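Stirnrad säubern und wieder einlagern, womit am besten?

Forum Werkstatt & Keller > Metallteile
Gefragt von Marwa Morsy, 30. Dezember 2025

Hallo zusammen, kurz weil ich gleich weg muss. Hab aus einer Werkstattauflösung Zahnräder übernommen, alles Stahl, gerade verzahnt, mit Durchgangsbohrung. Dazu ein paar runde Scheiben. Sollen bis zum Umbau im Oktober liegen bleiben. Drei Sachen unklar: womit entfetten, wie messe ich die Bohrung vernünftig, und welche Unterlage? Hab jetzt graues Gewebe drauf, rutscht nicht, aber fusselt das?

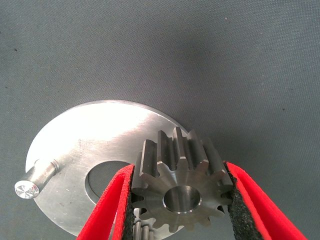 Antworten

Viola Dal Bello
Bremsenreiniger und gut. Danach dünn Öl drauf. Stoff drunter geht schon.

Agata Ferri
Bisschen ausführlicher als Viola. Bremsenreiniger ja, aber draussen oder Fenster auf, und nicht auf den Stoff sprühen. Zahnlücken mit Nylonbürste, keine Drahtbürste. Bohrung: Innenmessschraube wenn vorhanden, Messschieber geht zur Not, dann aber an 2 Stellen quer zueinander messen und nicht auf der Fase! Die ist am Rand gut zu sehen, wer da ansetzt misst zu gross. Passiert mir auch dauernd.

Lagern: jedes Rad einzeln in VCI-Papier, Zettel dran mit Zähnezahl und Bohrung. Scheiben nicht lose dazwischen, sonst gibts Macken an den Zahnkanten. Meine liegen in einer Sortimentskiste von Flenico, Fach 16, seit Jahren kein Rost. Normale Pappe würd ich nicht nehmen, die zieht Feuchte.

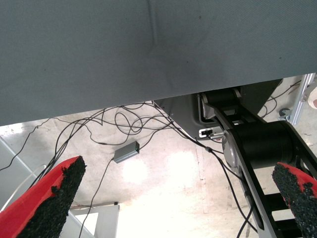 Zum Boden noch was, weil du Keller geschrieben hast: nichts direkt auf Beton stellen, auch keine Kisten. Beton gibt Feuchte ab, das merkt man erst wenn der Kistenboden schon rostet. Latten drunter, Luft dazwischen. Bei dir sind ja so feine rissartige Linien und graue Flecken im Beton, da würd ich vorher mal Folie aufkleben, einen Tag warten und schauen ob sich drunter was niederschlägt. Dann weisst du mehr. Und den Stoff auf dem Tisch ab und zu ausschütteln, da sammeln sich Späne, die drücken sich sonst in die Flächen.

Amedeo Amato
Gewebe fusselt je nach Sorte. Ich hab Gummimatte, auch nicht ideal, quillt bei Öl auf. Entfetten mach ich mit Waschbenzin, reicht völlig, Lappen danach ausgebreitet draussen trocknen lassen und nicht zusammengeknüllt in den Eimer. Messen siehe Agata.
Ach so und wenn die Räder wieder laufen sollen, Zahnflanken vorher gegens Licht anschauen. Pittings sieht man nur schräg.

Marwa Morsy
Danke euch!! VCI-Papier ist bestellt, Folie kleb ich heut abend hin. Innenmessschraube leih ich mir. Die Scheiben kommen in ne eigene Kiste, Latten hab ich noch vom Regal übrig.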